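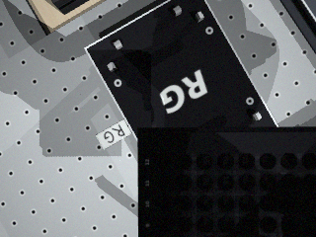

Senior Metrology Technician, Dimensional Inspection
Marholm Calibration Services
Reference: 3159
Full time, permanent. On site.

Marholm is recruiting a senior metrology technician for the dimensional inspection laboratory at its Borby site. The post reports to the laboratory manager, Maureen Lambert. It replaces a position that becomes vacant at the end of the year.

The laboratory

The dimensional laboratory calibrates gauges, fixtures and reference artifacts for customers in machining, medical device manufacture and instrument repair. Work is received under contract and on a walk-in basis. Most items are plain plug and ring gauges, thread gauges, gauge blocks, micrometers, height gauges and surface plates. A smaller share of the work is first article inspection of machined parts, carried out on one of two bridge-type coordinate measuring machines.

The measurement room is held at 68 degrees Fahrenheit. Access is restricted during soak periods, and technicians are expected to plan their day around them. The receiving area, cleaning bench and records office are outside the controlled space. The technician will divide time between the measurement room and the records office, with occasional visits to customer premises for surface plate work.

The laboratory operates a documented quality system based on ISO/IEC 17025. Procedures are controlled documents and are followed as written. Proposed changes go through the document change process and are not applied until released.

Duties

Calibrate dimensional equipment in accordance with laboratory procedures, including gauge blocks by mechanical comparison, thread gauges by the three-wire method, and external micrometers over the full measuring range.

Program and run the coordinate measuring machines. Existing programs are to be maintained. New programs are written from customer drawings and must be verified against a known artifact before use on customer parts.

Interpret drawings that use geometric dimensioning and tolerancing. Where a drawing is ambiguous or the datum scheme cannot be reproduced on the machine, raise a query with the customer before measurement begins.

Prepare and maintain uncertainty budgets for the assigned measurement disciplines. Budgets are reviewed every May and whenever a reference standard is replaced or returns from calibration with a significant shift.

Review calibration records prepared by junior technicians. The senior technician is an authorized signatory for the disciplines in which competence has been demonstrated.

Monitor check standards and maintain control charts. Investigate points outside limits and record the findings, including those for which no cause is identified.

Schedule the external calibration of reference standards. Maintain the transport cases and shipping records.

Perform surface plate calibration and relapping assessment on customer premises. This involves travel by company vehicle, normally within the day.

Take part in proficiency testing and interlaboratory comparisons.

Train up to two junior technicians. Training is recorded against the competence matrix. The trainee does not work unsupervised in a discipline until the matrix entry has been signed.

Equipment and software

Calibration records are held in Cletetti, the laboratory's asset and certificate database. The technician will use Cletetti daily for job entry, data capture and certificate issue. Previous experience of Cletetti is not expected and instruction is given in the first month.

The larger of the coordinate measuring machines is fitted with a scanning head and the smaller with a touch-trigger head. Other equipment includes a universal length measuring machine, a roundness instrument, a profile projector, two gauge block comparators and a set of electronic levels. A Siu surface texture instrument is to be commissioned early next year, and the technician will write the acceptance procedure for it and prepare the first uncertainty budget.

Required qualifications and experience

An associate degree or completed apprenticeship in metrology, precision machining, mechanical technology or a closely related subject. Military calibration training is accepted as equivalent.

At least 6 years in dimensional measurement, part of which must have been spent in an accredited calibration laboratory.

Working knowledge of ASME Y14.5 and the ability to explain a feature control frame to a customer by telephone.

Experience in programming a coordinate measuring machine offline and at the machine. State the software used in the application.

Ability to construct an uncertainty budget without a template, including identification of contributors, assignment of distributions and calculation of effective degrees of freedom.

Clear written English. Reports and nonconformance records are read by customers and by assessors.

A valid driver's license.

Desirable

Experience in surface plate lapping.

Experience as an internal auditor.

Familiarity with statistical software or with a scripting language for the handling of measurement data.

Knowledge of thread gauge tolerancing in both inch and metric series.

Physical requirements

The post involves standing for extended periods and fine manual work under magnification. Some fixtures and angle plates are moved by hoist, and the technician will be trained in its use. Gloves, lint-free coats and safety shoes are supplied. Applicants who would need an adjustment to the workstation or to the hours should say so at any stage. Requests are handled by the personnel office and are not seen by the interview panel unless the applicant agrees.

Hours and conditions

Forty hours per week, Monday to Friday. The laboratory runs a single shift starting at 7:00 a.m. A later start can be agreed on days without a morning soak. Overtime is occasional, paid at time and a half, and normally falls in the two weeks before the annual assessment.

Pay is set on the technical grade scale according to experience and number of signatory disciplines. The scale is sent to applicants on request and to all applicants invited to interview. New staff join the health and dental plans on the first day of the month after the start date. The company contributes to a retirement plan after the probationary period, which lasts six months.

Paid leave is 19 days per year, in addition to public holidays. The laboratory closes between Christmas and New Year and the closure is not deducted from leave.

The company pays the fees for one professional certification and its renewal. A separate allowance of $500 per year may be used for books, standards or short courses without prior approval. Unused allowance does not carry over.

Relocation assistance is not available for this post.

Selection

Applications are read by the laboratory manager and by Barry Ashworth, quality manager. Applicants who meet the required criteria are contacted for a telephone conversation of half an hour. The conversation covers previous measurement work and is not a test.

Shortlisted applicants attend in person for one day. The morning is a practical exercise in the measurement room. It consists of the calibration of one micrometer, the inspection of a machined bracket from a drawing, and a short written report on each. Procedures are provided and may be consulted throughout. The afternoon is an interview with the panel, followed by a visit to the laboratory and time with the current technicians. Travel costs for the day are reimbursed against receipts.

Any offer is subject to references and to verification of qualifications.

How to apply

Send a resume and a cover letter of no more than two pages to the personnel office at Borby, quoting the reference at the head of this notice. The letter should list the measurement disciplines in which you have held signatory authority, with the approximate ranges and best uncertainties achieved. Attach one redacted uncertainty budget of your own preparation. Remove customer names and asset numbers before sending. Applications without a budget will be returned for completion.

The closing date is Mon 2 November at 5:00 p.m. Receipt is acknowledged within three working days. Interviews will be held in the second half of the month.

Technical questions about the post should be directed to Maureen Lambert. Questions about the quality system or signatory authorization should be directed to Barry Ashworth. Both can be reached through the main switchboard between 9:00 a.m. and 4:00 p.m.

Recruitment agencies are asked not to submit candidates for this vacancy.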